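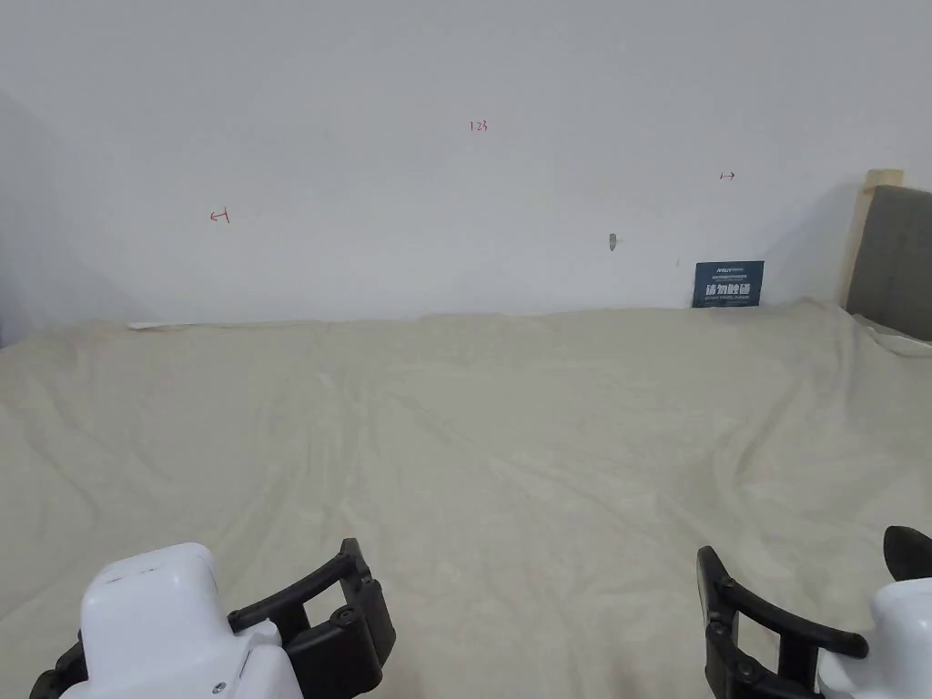 Guest rooms at Quintanilla: common questions

When can I check in?
From 2 in the afternoon. If you will arrive late, call the desk and ask for Ulises Quispe.

Is breakfast included?
Yes, except on Thursday, when the kitchen is closed.

Can I get an extra blanket?
Ask at the desk. There is no charge.

Do you take pets?
Dogs up to 20 pounds are fine. The fee is $19 per stay.

Where do I park?
Use the lot behind the building. Overflow parking is 200 yards down the road, next to Flotby.

How do I cancel?
Reply to your booking email. We do not take cancellations by text.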